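双腕セルの保守・段取り担当(契約社員・パートタイム)を募集します
株式会社Treradus 仕分け技術グループ
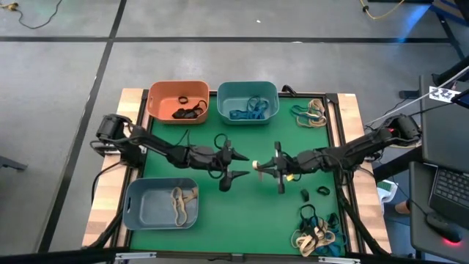
担当していただくセルの作業台。左右のアームで輪ゴムを色別のビンに仕分けます。

募集の背景
仕分け技術グループでは、小型アーム2本を向かい合わせに置いたセルで、輪ゴムのような柔らかく絡みやすいものをつかみ、色ごとのビンに入れる動作を繰り返しています。稼働時間が延びたため、セルの立ち上げ、日々の点検、消耗部品の交換を専任で受け持つ方を1名募集します。動作プログラムの開発は別の担当者が行います。今回の募集は、機械を決まった状態に整え、その状態を保つ仕事です。

設備の概要
・アーム:黒色の多関節アーム2本。作業台の左右の木製ボードにベースを固定
・ハンド:左右ともグリッパ
・作業面:緑色のマット。黒い金属の細枠とコーナー金具で押さえています
・ビン:オレンジ、青緑、灰青の3種
・操作用端末:作業台の右脇の机に置いたノートパソコン
・セル管理ソフト:Ollex(社内で使用している管理画面の名称です)

仕事の内容

1. 始業時の立ち上げ(所要34分が目安)
電源を入れる前に、両腕のベースのねじに緩みがないかを手で確かめます。続いてケーブルを根元から手首まで目で追い、ねじれや擦れ、関節への挟まりを見ます。右腕のケーブルは作業台の右の縁に沿って床側へ垂らしてあるので、足や椅子を引っかけない位置にあることも確認してください。
電源投入後はOllexから原点復帰をかけ、左腕、右腕の順に1本ずつ動かします。2本を同時に動かすのは、それぞれ単独で異常がないことを確認してからです。

2. 作業面の段取り
マットを枠に合わせて張り直し、たるみを取ります。ビンは手順書の配置図どおりに置きます。配置図は作業の種類ごとに分かれており、ビンの位置と大きさの組み合わせも変わります。輪ゴムは色を混ぜた状態でマットに広げますが、山の高さと置く範囲には決まりがあります。高く積みすぎるとグリッパの指が絡まりの中に入り込み、引き抜くときに手首へ負担がかかります。
一連の動作が終わったら、ビンの中とマットの上の輪ゴムを回収し、次の開始状態に戻します。1日のうちで最も回数の多い作業です。

3. グリッパの点検と清掃
指先にはゴムの粉と油分が付きます。無水エタノールを含ませた布で拭き、開閉のたびに左右の指が同じ位置で合うかを見ます。先端のずれが手順書の許容値を超えたときは、指を外して付け直し、開閉の基準点を登録し直します。
開閉200回ごとに、挟む力の簡易測定を行います。測定器の使い方は入社後に教えます。数値が下がっていたら指先の部品を交換し、交換した側と日付をOllexに記録してください。

4. 部品交換と簡単な修理
モーターユニットの交換、ケーブルの引き直し、ビンやコーナー金具の交換をお願いします。減速機の分解が必要な修理は、取引先のBrurnirarに送ります。梱包と症状票の作成は担当者の仕事です。症状票には、止まったときの姿勢、表示されたエラー、直前に行った作業を書きます。原因の推測は別の欄に分けてください。
交換後は必ず原点の取り直しと、両腕が中央で近づく動作の低速確認を行います。この確認を終えるまで通常速度では動かしません。

5. 床と周辺の管理
床には黒いテープで線が引いてあります。線の近くに物を置かないこと、ケーブルを新しく通すときは既存の経路に合わせることを守ってください。終業時には輪ゴムの落下がないか床を見て、端末をシャットダウンし、点検表に記入して終わりです。

応募資格
必須
・六角レンチ、トルクドライバー、テスターを使った作業の経験
・手順書を読み、そのとおりに作業し、外れた点を文章で記録できること
・細かい繰り返し作業を続けられること
・輪ゴムの色(黒、青系、黄褐色など)の見分けに支障がないこと
・天然ゴムのアレルギーがないこと

歓迎
・産業用ロボットの教示または検査の特別教育を修了している方
・サーボモーターやシリアル通信の基本的な知識
・工場の設備保全、治具の製作、OA機器や自動販売機の修理などの経験
・英文の部品データシートを辞書を使って読める方

学歴は問いません。ロボットを扱った経験がなくても、機械の保守を2年以上されていた方であれば応募できます。

勤務条件
雇用形態:契約社員またはパートタイム(面接時に相談のうえ決定)
勤務地:Treradus Munasinghe棟 1階
勤務時間:契約社員は9時から17時45分まで(休憩60分)。パートタイムは9時から15時まで(休憩45分)
勤務日数:契約社員は週5日。パートタイムの日数は相談に応じます
残業:契約社員は月に数時間程度。部品の到着が遅れた場合などに発生します
給与:当社規定により、経験を考慮して決定します。試用期間中も同額です
試用期間:3か月
契約期間:12月から翌年の3月末まで。更新あり
通勤手当:実費支給(上限あり)
社会保険:法令に基づき加入
貸与品:作業着、安全靴、保護めがね、工具一式

作業は立ち仕事が中心です。作業台は高さを変えられないため、必要な方には踏み台を用意します。空調はありますが、床がコンクリートなので冬は足元が冷えます。

入社後の流れ
最初の1週間は安全教育と手順書の読み合わせです。非常停止の位置と使い方、可動範囲に手を入れる前の電源遮断、2人作業のときの声のかけ方を覚えていただきます。特別教育を修了していない方は、この期間に会社負担で受講します。
2週目からは先任者と一緒に立ち上げと段取りを行い、3週目にグリッパの点検と交換へ進みます。ひとりで立ち上げを任せるのは、先任者の立ち会いで5回続けて手順どおりに完了してからです。部品交換はその後、種類ごとに順に覚えていきます。

選考方法
書類選考、実技を含む面接1回の順に行います。
実技では、練習用のグリッパを手順書に沿って分解し、組み直していただきます。工具と手順書はこちらで用意します。速さは採点しません。ねじの締め順、外した部品の置き方、記録の書き方を見ます。所要時間は面接と合わせて2時間弱です。動きやすい服装でお越しください。髪の長い方は束ねられるようにし、指輪と腕時計は外していただきます。

応募方法
履歴書と職務経歴書を、当社採用ページの応募フォームから送付してください。職務経歴書には、これまで保守した機械の種類と、自分で行った修理の範囲を書いてください。写真の添付は不要です。
書類選考の結果は、合否にかかわらずメールでお知らせします。お送りいただいた書類は返却せず、選考終了後に当社で廃棄します。
応募前の見学も受け付けています。見学は稼働中の16時から30分間で、フォームの備考欄に「見学希望」と記入してください。見学の有無は選考に影響しません。

募集人数
1名。採用が決まり次第、受付を終了します。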